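Break Room & Office Life > General Chat
Thread: Do you bring treats on your own birthday, or wait for other people to do it?

mugshelf_dweller
Posted 6/2/25

OK so I started a new job at Pateck in February and I've run into a custom I have never seen before. Here, if it's your birthday, YOU bring the food. Nobody gets you a cake. You come in with a box of something, put it on the counter by the printer, send the email, and everyone wanders over and says happy birthday with their mouth full.

At my last place (Jendness, smaller office, very different crowd) we had a sign-up sheet and somebody else handled it. You just showed up and acted surprised. I'm not mad about the new way, I just honestly don't know the rules. How much do I bring? Is homemade weird? Do I have to bring something if my birthday falls on a weekend? Mine is coming up and I'm overthinking it.

redpenrita
Bring your own, always. I've done it that way for my whole working life and I think it's the better system. You pick what you like, you pick the day, and if you hate attention you can skip the email and leave a sticky note.

The sign-up sheet sounds nice until you're the person whose birthday gets missed. Happened to me once. Everyone else that spring got a cake and I got a card three weeks later with four signatures on it. I still have the card, which probably says something about me.

flatbush_filing
Hard disagree. It's your birthday! Why are you spending your own money and getting up early to stand in line at a bakery? I would feel like I was throwing myself a party at my desk. Which, I guess, is what it is.

Also it gets competitive. We had a guy bring bagels with three kinds of cream cheese and after that nobody could bring a bag of cookies without feeling cheap.

mugshelf_dweller
Oh no, the competitive part is exactly what I'm scared of. The last birthday here was a full taco setup with a warmer.

tenkeytwo
Don't try to beat tacos. You can't, and it's 9 in the morning for most people when the box shows up anyway. Go with breakfast stuff. I've been through a lot of office birthdays and the things that vanish fastest are always the plain ones -- donuts, muffins, clementines if you want to look healthy.

My advice is to mix the flavors so the fussy people have a choice. If you buy all glazed, somebody will say they only like chocolate. If you buy all chocolate, somebody will tell you about their headaches. Get a spread and put them out on a tray or a plate so people can see what's there without pawing through a box with their coffee hands.

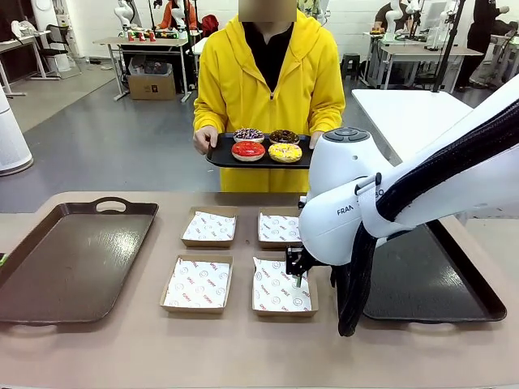

The other thing is timing. Put the food out too early and the first shift eats it all. Put it out after lunch and people are full and you're driving home with a stale dozen on the passenger seat. I like mid-morning. Send the email after the food is out, not before, or you'll get people hovering by the counter asking where it is.

And cut a few in half before you walk away! Half the office will only take a half, and they will do it with whatever knife is in the drawer.

redpenrita
Seconding the halves. I once saw a quarter of a donut get cut into quarters. By the end of the day there was one crumb on a napkin and people were still too polite to finish it.

quietcubicle7
Unpopular opinion maybe, but you can just not do it. I've been at my job seven years and I've never brought birthday food and nobody has said a word. I don't eat anybody else's either, so I figure it's even.

flatbush_filing
See, that I respect. It's the people who eat at every single birthday and then go on vacation for their own that get me.

tenkeytwo
We have one of those. Out sick on the same date every year, lol.

sconeophile
Jumping in as a person who bakes. Homemade is NOT weird but know your crowd first. At Vustiron (my old job) there was a rule about store-bought only, with labels, on account of allergies, and I found out after I'd carried in two pans of lemon bars. They sat in my car all day. I ate lemon bars for dinner for a week and I didn't even like them by the end.

If you do bake, write the ingredients on an index card. Nuts, eggs, dairy, all of it. Takes a minute and the people who need it will love you forever.

mugshelf_dweller
That's a really good point, I'll ask the office manager if there's a rule. I make a decent banana bread but I think I'm leaning store-bought for the first year. Feels safer.

What about the weekend question? Mine's on a weekend this time.

redpenrita
Workday before. If you wait until after, people feel like they missed it and you have to explain.

flatbush_filing
Or after, so you get a nice long stretch of nobody knowing how old you are.

sconeophile
I'm with after. Bakeries are mobbed before the weekend. There's a place near me on Roman Street that sells out of everything good by 8.

redpenrita
Then you order ahead! Most places will hold a box under your name if you call the day before. I'm not budging on this one.

quietcubicle7
Or don't do it.

mugshelf_dweller
Ha, noted. OK, I'm going to do the workday before, order ahead, mixed dozen, mid-morning, cut a few in half. And I'm buying my own knife, I've seen the one in our drawer.

tenkeytwo
Put your name on the knife.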